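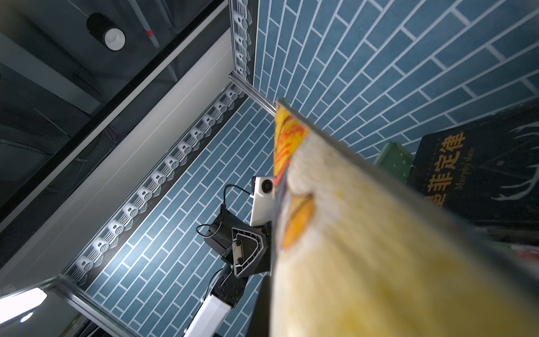
Snack time, blue tile edition

Okay, a thread on trying to learn to read Chinese in my forties, on evenings and weekends, with the memory of a goldfish. Long one, sorry, I've had coffee.

I started last winter with the Bullia app, which hands you 60 cards a day and a little cartoon bell if you finish. I loved that bell! I kept a streak going for 140 days and told absolutely everyone at work.

Then I missed one night (flu) and the whole thing fell over. The backlog came up the next morning and I just closed the app and made toast.

What I had after all those cards was a head full of single characters and no idea how to get through a sentence. I could pick out "fish" on a menu. I couldn't tell you if the fish came with rice.

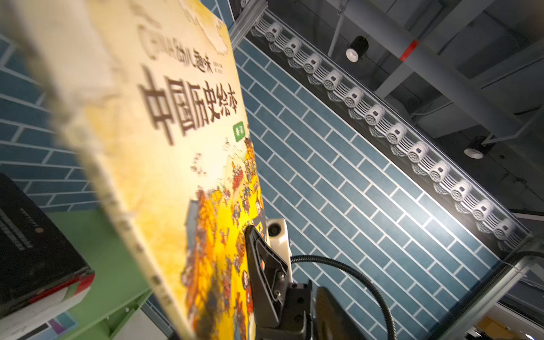

Dana Whitlow

So in December I signed up for the Tuesday class at the Trerngate community center, mostly to be embarrassed in front of other people, which works great on me.

The teacher's first move was to ban flashcards for a month. Her rule is you read a page out loud, badly, then again, then you go home and read it to your furniture. My couch has heard a lot about the weather.

Side note, the parking at Trerngate is terrible and the vending machine takes exact change only. Bring quarters. Bring a sweater too, they turn the heat down at 8. 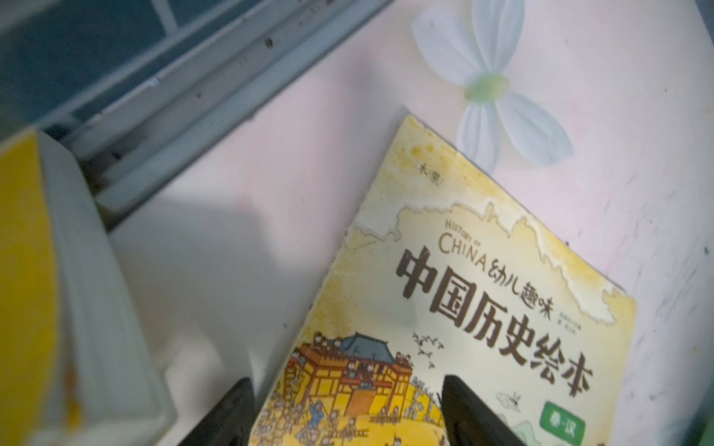 Reading for kids is harder than people told me it would be. Kids already speak the language! They know all the sound-effect words and the funny little particles, and I don't know any of them. Where I do get a break is titles. Take the big brown characters on that cover, 中国历史绘本. I had 中国 from week one, 历史 is history, and then 绘本 is picture book, a word that never once came up in my cards. Now I've got it for life, because I saw it on a thing and not in a queue.

Radicals: worth learning, but learn them lazily. I tried to memorize a chart of them in one weekend and got a headache. Now when three water dots show up on the left I go "oh, something wet maybe" and keep moving. I'm wrong plenty.

Handwriting is where I'm stuck. I bought a Disport grid notebook, filled half of it with the same wobbly characters, and my 我 still looks like a fence somebody backed into.
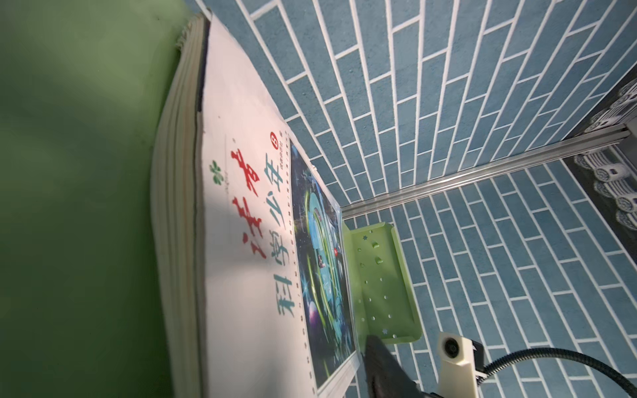
Someone in the replies says to skip handwriting completely and just type, that they read novels now and can't write a grocery list by hand. Tempting! My counter is that I mix up 未 and 末 constantly until I've written them a few times. But yeah, for most words I'm coming around to typing.

To the person asking how many characters you "need": I keep seeing 4,000 thrown around and it made me want to lie down. My goal for spring is 100 I can read in any font, including the fancy brushy ones. That's it, that's the goal.

Class is back on next Tuesday and we have to read a whole page about a trip to the bank. Practicing on the couch tonight.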